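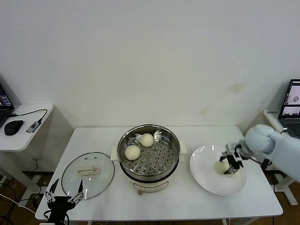

1/2/23

First day back and I spent it on the equipment budget, which I swore in July I would not leave until the new year. Well.

The quote from Nodgate came in over the holiday. I printed it and read it twice with a pencil. Two arms, two hands, a year of support, shipping, and a line called "integration services" that has no explanation attached and costs more than the table, the laptops and my chair put together. I have written to ask what it means. I expect to be told it means integration.

Makori's quote is cheaper until you get to the hands. They sell the arm for a decent price and then the fingers are extra, and the replacement fingertips are extra again, sold in packs of 8. I asked their sales man how long a set of tips lasts. He said it depends on the application. I said the application is steamed buns. He said he would get back to me. That was before Christmas.

So the question I have to answer for Chepkoech by the end of the month is whether Ustitz should buy a second station for the food handling work, and I still can't say yes with a straight face. She wants it. She has wanted it since the autumn and she makes a good case, I'll give her that. Her case is that one station means one task at a time, and every time we switch over we lose the morning setting up. My case is that we lose the morning anyway, and with two stations we could lose it twice.

Lifting a bun out of a steamer and putting it on a plate is a job I can do with a pair of tongs that cost next to nothing. I know that isn't the point. The point is soft things, round things, things that dent if you squeeze and drop if you don't, and a basket with a rim in the way. Fine. I do believe it's a hard problem. I'm less sure that a second set of hardware makes it an easier one, and the proposal slides over that part pretty fast.

Went through the log for the old station this afternoon to get some real numbers in front of me. 541 hours booked since we started keeping it. Booked, mind you, which includes lunch. Of those, 127 are marked as down time, and the notes next to them are no help at all. "Cable." "Cable again." "Waiting on Menier." One just says "see yesterday" and there is no entry for the day before. If I take the log at its word, more than a fifth of the time we have paid for has gone to waiting, and I can't find a line in either quote that fixes waiting.

Menier, by the way, want up to 200 dollars for a service visit, "depending on travel." They are across town. I could walk the part over in my coat pocket.

Things missing from Chepkoech's proposal, which I need to send back to her tomorrow in a kinder form than this:

Spare cables. Not one in there, after the log I just read.
A second steamer. Cheap, but it should be on the list.
Food. We buy buns out of petty cash and I'm tired of the receipts.
Floor space. She has drawn the new table where the printer is.
Somebody's time to run it. The big one. Both quotes assume a person standing there who already knows what they're doing, and we have one of those and it's her.

I could see myself agreeing to a lease. Nodgate offers one, twelve months, and the monthly figure is ugly but at least it ends. If the second station earns its keep we buy it out, and if it turns into a coat rack we send it back. Must check who pays the return freight. I would bet my lunch it's us.

Chepkoech stopped by around four and asked if I'd read it yet. I said I was on the cables. She said the cables were fine now. I showed her the log. She read the "cable again" page for a while and then asked if she could have spare ones this month, out of the old budget, whatever I decide about the rest. I said yes to that. It's the first thing in the whole file I've been glad to sign.

Still to do: call Nodgate about integration, chase Makori on the fingertips, ask Menier for a flat rate. Measure the wall by the printer. Pick up milk on the way home.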